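Water hardness in the Restley flat tested at 266 ppm in March, against a softener rated for 100. I logged the flow at the kitchen tap for a week, starting on a Tuesday, to see where the scale was coming from.

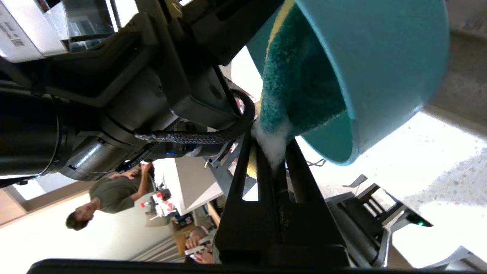 Annapurna Pillai wrote in to ask whether the test strips had expired, as hers read high after a year in a drawer. Mine were new. A second strip gave the same value.

The heater is the likelier source. Scale drops out faster above 60 °C, and the thermostat had been set past that. 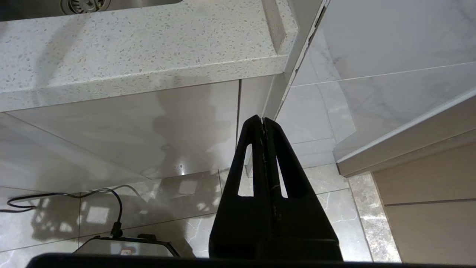

I turned it down to 60 and drained the tank through the lower valve. The sediment was pale and gritty — mostly carbonate, going by the fizz in vinegar. The resin bed is next.

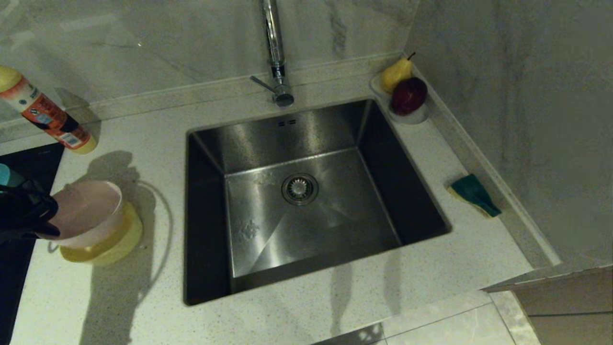 Luminița Costache: Check the brine line before you buy resin. Mine was blocked and the bed was fine.

Brine line first, then.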